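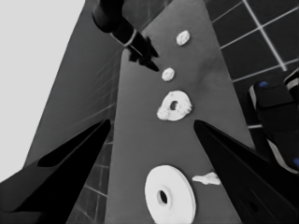
Cataloging homemade club albums with no title page

skboateng
Posted 9:14 am

I'm describing a run of handmade albums from a women's rowing club. The records call it the Drekik Club, and it folded before anyone thought to deposit minutes. Each volume is a single copy, typed or handwritten, with photographs pasted in. There are 37 leaves in the one on my desk. No title page, no imprint, no date except "January" on a menu card tipped in near the back.

My questions are about the record, mainly:

1. Manuscript or book format? The text is partly carbon typescript, so I lean manuscript.
2. Supplied title in brackets, or take the painted cover lettering as the title?
3. Do the pasted photographs get item-level description, or a note?

Selorm Boateng

leafcount
Posted 9:52 am

Manuscript. A carbon is still unpublished. If a second carbon copy turns up in a family's papers, add a note to the record and leave the format alone.

Cover lettering is a legitimate source for the title when there is no title page. Transcribe it and make a source of title note. Brackets are for titles you make up.
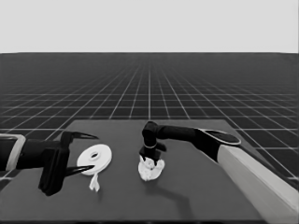

On photographs, I would stop at a note giving the total, the process if you can identify it, and whether there are captions. Item-level work on pasted prints takes a long time and the results are rarely searched.

kkaneko
Posted 10:20 am

Disagree on the photographs. In albums like this the captions are often the only membership list that survives. We had a similar set from the Besteck School alumnae, 4 volumes, and every reference request we received was for a personal name. The collection-level note was useless for that. We went back and indexed names from the captions. Prints without a caption got nothing.

Kimie Kaneko

leafcount
Posted 10:31 am

That is a name index, which I have no objection to. Put it in the finding aid. It does not belong in the catalog record, and 200 added entries for people with no other published trace will clog the authority file.

skboateng
Posted 11:05 am

Names in the finding aid works for me. Our catalog limits the field anyway. Draft order of work, corrections welcome:

Step 1. Collate. Pencil leaf numbers at the lower outer corner, recto only. Note stubs and any leaf that has been pasted over another.

Step 2. Transcribe cover lettering exactly, including the ampersand and the misspelled "Annuel."
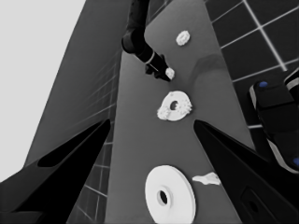

Step 3. List captions by leaf. Keep nicknames as written, with the full name in brackets only where the roster confirms it.

Step 4. Record loose inserts with the leaf they were found at, then move them to a folder.

Step 5. Write the summary note last.

bindersboard
Posted 11:48 am

Step 4 needs care. If the inserts are tipped in, leave them where they are. Interleave if the facing page shows offset, and check the adhesive first. Rubber cement stains through and lets go over time, so a print that was fixed last year may be loose now. Paste generally holds.

Also, why pencil the leaves at all? The volume is unique. You could foliate on the scans.

kkaneko
Posted 12:10 pm

Because scans get reordered and the volume does not. Soft pencil, small, outside the text area. It has been standard practice for manuscripts for a very long time.

bindersboard
Posted 12:26 pm

Standard for bound manuscripts on decent paper. On brittle black album leaves graphite hardly shows and the pressure can crack the corner. I'd put numbered slips at every tenth leaf.

skboateng
Posted 1:02 pm

These are tan leaves, flexible, with some chipping at the fore edge. Pencil is fine here, though I take the point for the later volumes - two of those are black paper. I will use slips there and say so in the processing note.

One item I left out. Leaf 12 has a class prophecy naming a member as "future mistress of Mizuno Hall," and the poem after it is signed only "Arkance." I read the second as a pen name.

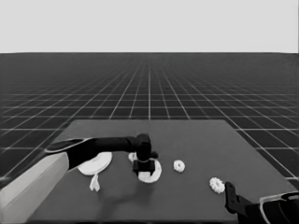 leafcount
Posted 1:30 pm

Enter the pen name as found and don't try to resolve it from handwriting. If the same signature shows up in another volume, make a cross-reference between the two finding aid entries.

kkaneko
Posted 1:44 pm

Check the captions for it first. In our set one of the pen names was used as a nickname under a group portrait, with the surname two pages later.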